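Toy Bin Weekend

Friday, June 12, 2009

So the big cleanup finally got going, and I promised Fionnuala I'd put up a page for everybody who couldn't make it out to Clovamdale.
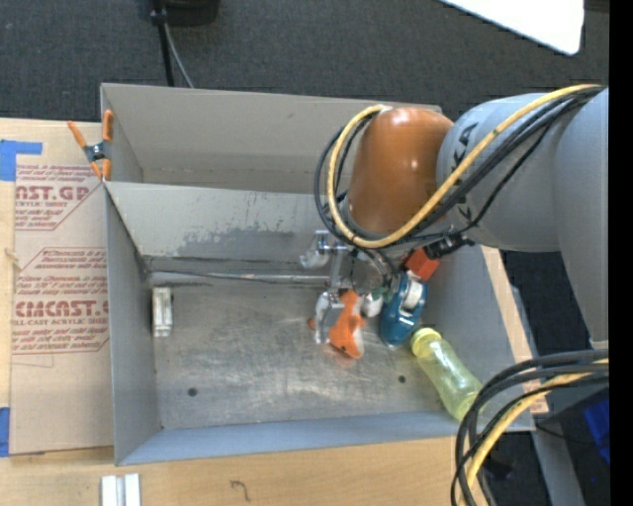

We've been meaning to sort the playroom stuff since last August, when the shelves from Stemwood went in and everything got shoved wherever it would fit. My rule this time was simple. If it's a toy, it goes in a bin first and we argue about it later. Kevin Madigan thinks this is a terrible system. Kevin also kept a jigsaw for 9 years with the corner pieces gone, so I'm not taking advice from him!

A few notes on the bin, for those who asked:

It's a big gray sheet-metal one with two sections, a narrow one at the back and the main one in front. I love a divider. Small things in the back, anything chunky up front — that's the plan, anyway, and we'll see how long it lasts once the kids are home.

The floor of it is pretty scratched up and there's a worn patch on the divider too. Darragh wants to paint the whole thing. I say leave it alone, it's going to get toys thrown into it all day long and I kind of like it scuffed.

The orange toy stays. I don't care who votes against it, that one is mine to decide.

The table under it is the light wooden one, and it's a good height for sorting (my back was very grateful by dinnertime). If you're doing this at home, please don't do it on the floor like we did the first year.

Still to come: the dress-up box, the train track, and whatever is in the bags Colm left in the hallway. He says books. They don't feel like books.

If you want anything for your own kids, email me or call Duggan's and leave a message with Gearóid, and I'll set it aside for you. The rest goes to the Linau sale next weekend. More pictures when I get a minute — the train track is going to need a page all to itself.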